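Visit report: Ratano celebrity press junket and archive day
Jun 14, 2019

The Ratano agency opened its offices to trade press for one working day. The agency represents television presenters and film actors and handles their statements on engagements, separations and births. Visitors registered at the front desk, signed a one-page confidentiality form and were issued a badge valid for three areas: the press room, the picture archive and the interview suites.

Press room

Trevor Blackburn runs the statement desk. A statement passes through three people before release: the client's publicist, a lawyer and the duty editor. The median length is 78 words. Split announcements are held to two sentences where both parties are clients. Joint statements are released to all outlets at the same minute, and exclusives are priced separately. Blackburn declined to give the prices.

Denials are logged under a different code. The desk does not deny a pregnancy rumor before the client has approved the wording in writing, and it does not comment on age gaps.

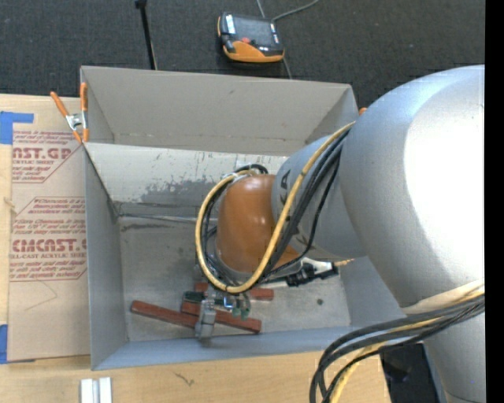 Picture archive

The archive holds 1875 boxes of prints and contact sheets, mostly red carpet and set visits. Morenike Oyewole has led the indexing since March. Each print gets a name, an event, a date and a rights status. Former couples are cross-referenced, so a request for one person returns the shared appearances as well. Requests from magazines are normally answered within an hour. Wedding pictures sold under exclusive terms are stored in a locked room that was not part of the tour.

Interview suites

Seven-minute slots, four chairs per suite. Actor Gwenaël Langlois was there for the drama series Prulirico and took questions on the second season only. A question on his reported engagement was stopped by publicist Chinyere Bako. Suleiman Sani, who plays the brother, confirmed he has signed for the next season and has moved out of the city.

Practical notes

Recorders are allowed, phones are not. Transcripts go to the publicist for fact checks, with no right to change quotes. Lunch is not provided. The nearest parking is the Okeke garage, and the walk takes five minutes.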